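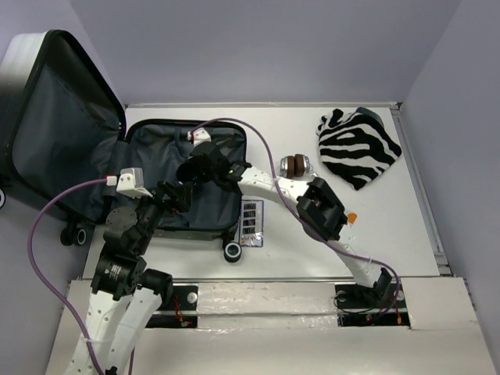

How to stop a cable snag from tripping your arm

If you run a two-arm setup and one side keeps dropping out halfway through a packing job, check your cables before you touch anything else. I lost the best part of a fortnight to this one in July, and I'd like to save you the bother!

The fault looked like this. The right arm would reach over the open suitcase, slow down, and then go limp with an overload error on the wrist. Restart it and everything was fine again, sometimes for an hour. I blamed the motor, of course. I swapped it for a spare from Suleck (not cheap), ran the job again and got the same error on the 19th go. Then I blamed the power supply. Then I blamed Till Stöcker, who had changed the speed settings, and I've since bought him lunch.

It was the purple cable that runs from the finger down to the mount. With the arm stretched out over the case, the slack was dropping low enough to catch on the zip edge. The wrist kept pulling, the cable kept holding, and the motor did the sensible thing and gave up.

So, what to do about it.

First, power off both arms at the wall. Hold each one up as you do it, or it'll come down on the case (or your knuckles – ask me how I know).

With the power off, move the bad arm by hand through the whole job, nice and slowly. Go right to the far side of the case and back. Watch the cable and ignore the gripper. You're looking for two things: a spot where it goes tight, and a spot where it hangs low enough to hook on something. Mine did both, about a hand's width apart.

Now bend the arm to its furthest reach and tie the cable to the links in that position. I used soft hook-and-loop ties, one either side of each joint, leaving a small loop at the joint itself. Don't use hard plastic ties pulled tight. Delwyn Tuhiwai did that on the Brarton bench and cut through the outer sleeve, and then we had two faults to find.

Check the plug at the finger end while you're in there. If it's been tugged a lot it may have crept out a little. Push it home and give the cable a gentle wiggle.

Power up, run the job at quarter speed with an empty case, and keep your hand on the stop button. If it gets through, put the clothes back in and try again at half speed. I did 46 runs before I trusted it with full speed, and you could probably get away with fewer.

If the error comes back with the cable tied up properly, then go and look at the motor.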